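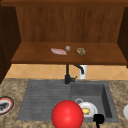
*Sink scene, simulated kitchen, start state.*

## What counts as a valid start state for a simulated kitchen task?

**Kristóf Csonka**

We're writing house rules for simulated kitchen tasks at Janholm and I'm stuck on the part about start states. The scene I attached is the one people argue over. There are three small items on the shelf over the sink, a plate with something yellow on it in the basin, and a plate with a red rim at the far left of the counter. There's also a big red sphere between the drainboard and the basin, in front of the white plate.

Our draft says every object in a scene has to be listed in the task file with a name, a category and a support surface. One person on my team wants to drop that for anything the task doesn't use. His argument is that clutter is clutter and the policy should cope with it.

Two things I'd like opinions on:

1. Do you list distractors the same way as task objects?
2. Do you allow anything in a start state that has no entry in the file, including markers and debug shapes?

We run 700 episodes per task, so whatever we pick we're stuck with for a while.

---

**Heidrun Hauser**

Yes to the first, no to the second.

We tried listing only the task objects at Kilemis and had to undo it. A score of "plate not reached" tells you very little if you can't look up what was next to the plate when the episode began. The rules we use now:

- Every movable object gets an entry, distractor or not. The entry has a role field, so you can still filter.
- The support surface is written as a fixture name. "Sink" isn't enough for a unit like yours. Drainboard and basin should be separate, and an object that straddles the two gets both.
- Let the physics settle before you record the start state. We give it 5 seconds of simulated time and reject the episode if anything is still moving after that.
- Visual-only shapes are turned off in every camera the policy reads. If you want them for review, render them in a second pass.
- An object that covers part of a target is allowed, but the overlap goes in the file.

On the names, don't let people label food by eye. I can't tell from your picture if the brown lumpy thing on the shelf is bread or a nut, and I'd guess your reviewers can't either. Take the name from the asset.

---

**Balthasar Tanner**

just randomize everything and run more episodes. we never listed distractors and it was fine

---

**Valentin Eberhard**

I agree with most of what Heidrun wrote, but I'd be less strict on settling. Five seconds on every reset adds up over 700 episodes. We settle once per layout, save the state, and load it from there. For 12 layouts that cost is small. You do have to redo it whenever someone changes a collision mesh, and that step belongs in the written rules or it gets skipped.

Also add a rule for objects near the sides of the view. You have a plate partly out at the left and something white just coming in at the right. We require at least one camera that sees each listed object in full at the start.

---

**Kristóf Csonka**

Thanks. I'm taking the role field and the split between drainboard and basin. I'll check if the sphere has an entry before I say anything more about it. The new draft goes to the team in October.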